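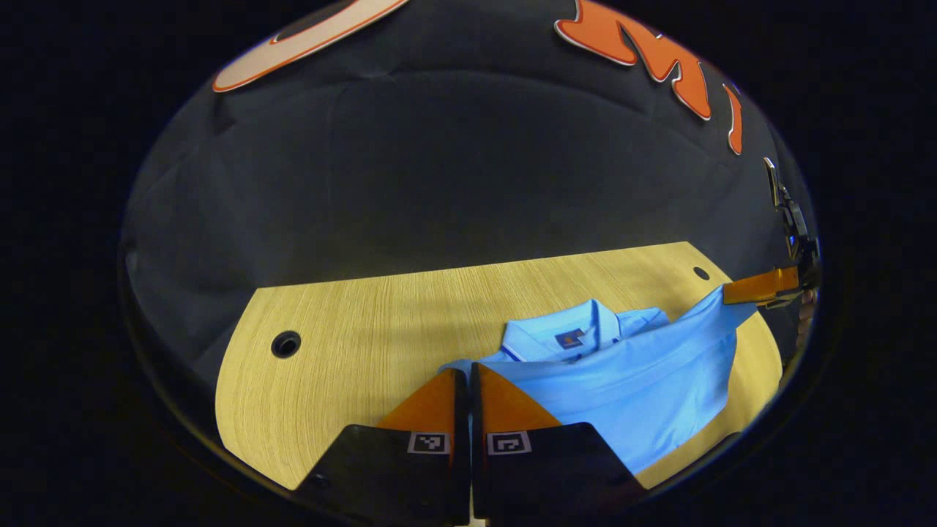 Seasonal Stockroom and Fitting Assistant (part-time)

Honorato supplies school and work uniforms to families and small employers in the Ronamow area. We are hiring one assistant for our Jasteck Street store. Applications close at the end of January 2021, and the job runs through August, our busiest month.

What you will do

Unpack deliveries and check them against the packing slip. Last year the store took in 2,974 garments, most of them polo shirts and pants.
Fold and shelve stock by school, then by size.
Measure customers and write up order cards.
Pack orders for pickup and call customers when they are ready.

Shirts are folded collar up so the size can be read without opening the stack. We will show you how on your first day, and most people have it down by the end of the week.

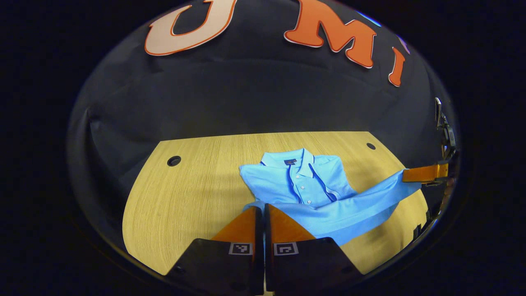
Returns are handled at the same counter. Each one is checked for marks, refolded, and entered in the Skerkine stock system before it goes back on the shelf. You do not need to have used Skerkine before.

What we ask for

Clear handwriting
Able to lift boxes and stand for most of a shift
Available on weekends in July and August
Retail experience is helpful but not required

Hours are 20 a week to start and up to 41 in August. Overtime is paid. Staff get a $200 clothing allowance after three months.

To apply, bring a resume to the store or mail it to Honorato, 1358 Jasteck Street, Ronamow. Please include two references and the date you could start.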